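Vivel to change spectacle storage at Crenshaw reading room

Last updated: 07/01/2023

Vivel will replace the shared spectacle boxes at its Crenshaw reading room with open desk trays, the company said. The change covers 57 desks and follows a trial that began in November.

Readers handed in 532 pairs of glasses at the front desk last year, most of them found under papers or at the bottom of the old boxes. Scratched lenses were the most common complaint. 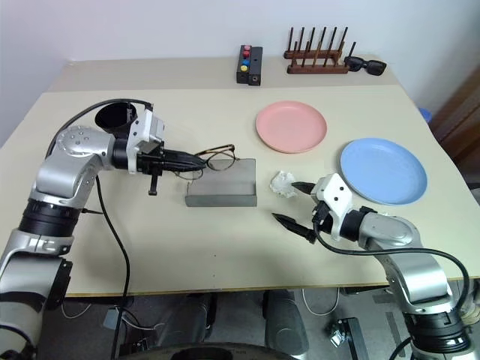

The new arrangement gives each desk one fixed place for glasses and keeps other small items away from it. Rosalind Abernathy, who manages the room, said the boxes had been too deep and that glasses were often stacked on top of one another. The tray is grey metal, with a slanted back panel and a low front lip, and is shallow enough for thin metal frames to be seen from a standing position. Used tissues are to go in the bin and must not be left beside the tray. Cups may stay on the desk.

Trays will be wiped down every 7 days. Lens cloths will be kept at the front desk, with up to 2,000 held in stock.

Everett Esposito of Huretti, which is fitting the trays, said work would start on the upper floor and move down one row at a time. The reading room will stay open during the work. Unclaimed glasses from the old boxes can be collected from the front desk on request.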